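Olleck wipe-clean table cover, two months in
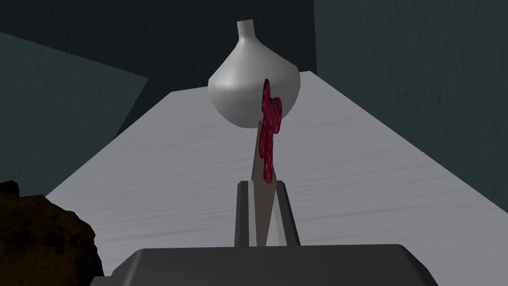

I bought the Olleck cover in October after my third ring mark on the dining table, and I've been meaning to write it up ever since. It cost me 47 pounds from Lekeo, which felt steep for something you basically spill soup on! It does lie flat though, and that's my main test (the cheap one I had before curled at the corners for weeks). I'm a plain-surface person, I'll admit. Pale grey with faint streaks running across and one glossy white vase up at the far end is my idea of a dressed table, and patterned covers make me twitchy.

Tea wipes off, gravy wipes off, beetroot needs a second go with washing-up liquid. Felt-tip is still there, faintly, near my chair. Hot plates are fine with a mat under them, but I wouldn't risk a pan straight off the hob.

Cutting it to size was a faff. My kitchen scissors chewed the edge, so borrow proper fabric ones if you can. I also tried the Kramer version at my sister's and it's thicker, but it smelt of new shower curtain for ages.

Four stars from me. I'd buy it again, just in the longer size.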